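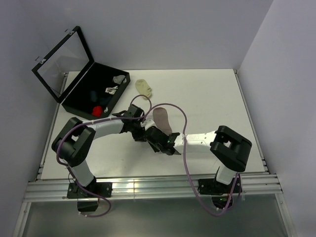
Hilo: Resultados con dos brazos, tarea de plantillas

mota_59
Subo lo del fin de semana. Entrenamos la misma política con 600 demostraciones y luego con 1000. Con 600 falla sobre todo cuando las dos pinzas se acercan en el centro. Con 1000 mejora el agarre, pero el paso de una pinza a otra sigue flojo.

Handero
¿Cuántas semillas?

mota_59
Una por tamaño, 9 ensayos cada una.

Handero
Entonces no compararía nada. Con 9 ensayos la diferencia puede ser ruido.

flokville
No estoy de acuerdo del todo. Tsuji (Tetsuya, el de Stamia) vio lo mismo en febrero: más datos ayudan al agarre y poco al traspaso. Él lo arregló con demostraciones de recuperación.

Handero
Vale, pero él repitió con varias semillas - eso es lo que falta.

mota_59
Lanzo otras dos semillas con 600 y pongo la tabla aquí. Las de recuperación, después.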